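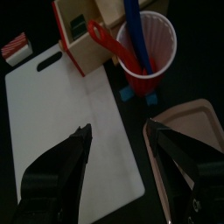 Figure 1. Cutting board with handle slot, and compartment box with red trim.

Handout 4: Laying Out a Small Preparation Surface
Kitchen Organization, short course
Instructor: Milagros Palma
February 2020

Read this before the practical session and bring it with you. Last session covered storage. Now we turn to the work surface itself and the order in which things go on it.

1. The board goes down first

The cutting board is the largest flat item on most counters, and everything else is placed in relation to it. Set it down before you take anything out of a cupboard. If it has a handle slot, decide which end the slot will be on and keep it there for the whole task. I ask students to put the slot at the far end. Domingo Navarrete, who teaches the evening group, puts it at the near end. Either is fine for the assessment as long as you are consistent.

A light board on a dark counter is easy to find and its edges are easy to see. On a pale counter, a colored board does the same job. A long board may lie at a slant if the counter is shallow, but check that all four corners are supported.

2. Boxes and dividers

A box with compartments is for small items that would otherwise roll or get mixed up. Keep it open at the top while you work. Use one compartment for one kind of thing. Do not stack items in a compartment so high that you have to lift one to see the next.

In Figure 1 the box rests partly on the upper end of the board. For dry work, such as sorting or wrapping, this is acceptable and saves space. For cutting, move the box off the board completely. Students lose marks on this point every term.

3. Cups

Cups belong beside the board, within reach but outside the path of the knife hand. Stand them together. A single cup left on its own near the front of the counter is the item most often knocked over. In the practice log kept by Vicente Jara, 222 spills were recorded over the school year, and most involved a cup near the front edge.
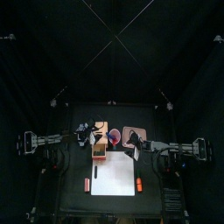
Figure 2. Layout on the full tabletop, with the wooden box, pink tray and white board.

4. Trays

A tray holds things that are finished or things that are waiting. It should not hold both. Write down which it is at the top of your worksheet. Trays of a different color from the board are preferred because they are harder to confuse when you are in a hurry.

5. Free surface

Figure 2 has most of its objects in the upper center and in a strip down the middle. Compare this with the spread-out layout on page 6 of the Jasbridge workbook, where the same kinds of items reach the side edges. Grouping toward the center leaves the sides available for setting things down. It also means more reaching over the items in front, so put the low items nearest to you and the tall ones at the back.

Worksheet

Draw your own counter from above, to scale if you can. Mark the board, one tray, one box and the cups. Show the free surface by shading it. Then move 3 items and draw the counter again. Under the second drawing, write two or three sentences on what became easier to reach and what became harder.

For students using the long counter in the teaching kitchen, the length is 1,760 mm. The depth has to be measured, as the back strip was refitted in May.

Hand in both drawings to Pilar Montecinos at the front desk. Late work goes in the tray marked Palma.

Reading for next time: Jasbridge workbook, the chapter on drawers and shelf heights.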